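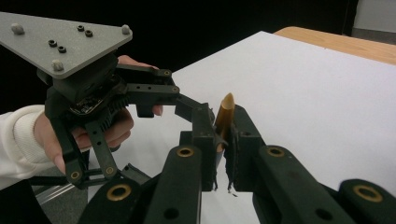 Flosiris wrote: Soap and cold water, every single time. I don't care what the label says about "easy care". If you let watercolor sit in the belly of a brush it creeps up under the metal and then the tip splits, and good luck after that.

Tradosa wrote:
Okay but how much soap? I've been doing a full lather after every session and the hair on my size 5 feels like straw now. I bought it in September so it's not even old!

Flosiris wrote:
A tiny bit, and not after every session. I meant water every time and soap when the color won't rinse out. I typed that badly, sorry.

Stojan Milošević wrote:
I'm going to disagree with the soap people (again). I have brushes I've used for almost 30 years and they get swished in a cup, wiped on an old T-shirt and shaped with my fingers. My worry is how they're kept. Do NOT leave them standing on their tips in the water cup while you answer the phone – that ruins more brushes than dried paint ever did.

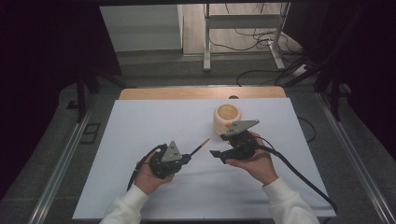

Brush and cup, with the white board underneath

Siregar wrote:
Guilty of the phone thing. Mine has a bend in it like a hockey stick. Is there any saving it, or do I just call it my grass brush from now on?

Tradosa wrote:
Dip it in hot water for a few seconds (not boiling, and keep the metal part out), then pinch it straight and leave it overnight. Worked on two of mine. The third one is a grass brush.

Stojan Milošević wrote:
Careful with that on natural hair. On synthetic, sure, go ahead.

Siregar wrote:
It's synthetic. Trying it tonight! Other question while I have you all: how do you store them? I have a jar, tips up, but my desk is tiny and I keep knocking it over.

Clundik wrote:
Jar, tips up, once they're dry. While they're damp I lay them flat on a towel. My sister hangs hers tip down from a clip and swears by it, and I have to say her brushes look a lot better than mine. 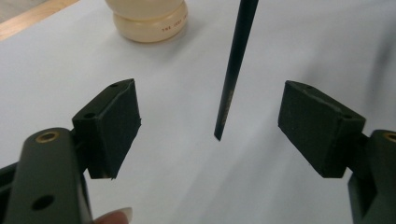
Dark stick, faint gold lettering

Flosiris wrote:
Flat for me too. Hanging is fine if you have the space, but I'd be bumping into them all day long.

Siregar wrote:
Update – the bend is mostly gone! There are 3 hairs sticking out sideways. Do I trim those or leave them alone?

Tradosa wrote:
Leave them. I trimmed mine once and kept going until I had a stub.

Stojan Milošević wrote:
Trim them. Small scissors, right down at the metal, and then put the scissors back in the drawer.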